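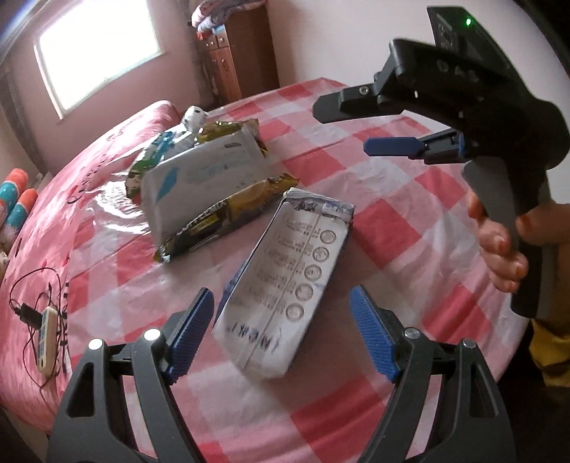 Ea Bisgaard has mixed front-of-house sound for 18 years, the last five of them for the Peruvian synth trio Graketti. When the group opens its theater tour in December, she will be working without a fixed stage plot for the first time.

"The three of them change position between songs, so the monitor mixes have to follow," she says. "We store a mix per song and recall it on the downbeat. The audience hears no change in level if the gain structure is right."

The tour supports "Quispe," the trio's second album, released on the Ernum label. It was tracked live in one room, and singer Yurani Mamani wanted the shows to keep that balance. Bisgaard asked for the session files and measured the vocal against the drum machine on each track.

"The vocal sits lower than most engineers would put it," she says. "In a club you can leave it there. In a hall with 1000 seats the reverb fills in the same range, and you lose the words."

Her answer is a narrow cut in the keyboards between verses - nothing on the vocal channel itself. Mamani, who joined the call late from a rehearsal, was skeptical at first.

"I thought the keyboards would sound thin," Mamani says. "Ea played me the board recording with it in and out. I picked the one with the cut and didn't know which it was."

The opening night is at the Novix, a converted cinema with 1013 seats and a deep balcony. Bisgaard has asked for delay speakers under the overhang and a longer sound check, starting at 2 p.m.

The set runs 18 songs, including all of the new album. Two older songs have been moved down a whole step to suit Mamani's current range. The order of the encore is still open.

"I need it by load-in," Bisgaard says. "The recalls are numbered, so if they swap two songs I have to renumber the rest by hand."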